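Pesquisar no site O que procura? Buscar

Notícias da oficina: a despensa e eu

Olá outra vez! Novembro chegou, as noites encolheram-me a paciência, e eu decidi que era agora ou nunca: arrumar a despensa. Quem me lê há mais tempo sabe que ando a prometer isto desde a mudança para Lunside (já lá vão 4 anos, que vergonha).

Comecei pelas especiarias. Tinha 24 frascos, três deles de cominhos, todos abertos. Juntei os que ainda cheiravam a alguma coisa e deitei fora o resto. Depois vieram as farinhas, que passei para caixas com tampa, com a data escrita a lápis num bocadinho de fita. A lápis, sim, porque a caneta não sai e depois fico com datas de 2 farinhas atrás!

O que mais me custou foi a gaveta das receitas recortadas. Guardei as da minha avó e a do bolo de maçã que pedi na padaria Fesmont, e o resto foi para o papel. A seguir medi as paredes, fiz um desenho torto num envelope e fui a Plusstead ver prateleiras. Gastei quase 255 euros no total, com ganchos e parafusos, e voltei sem o escadote, que era a única coisa da lista.

Desde então só penso em rede metálica, que deixa passar o ar e não junta tanto pó nos cantos.

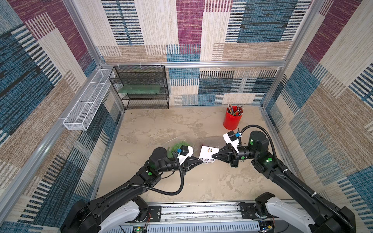 Estante preta de três níveis e cesto branco comprido, com divisões.

Para a próxima conto como correu com as batatas e as cebolas, que teimam em grelar se ficam juntas. Se tiverem truques, respondam a este boletim, que eu leio tudo (devagar, mas leio). Beijinhos e até dezembro!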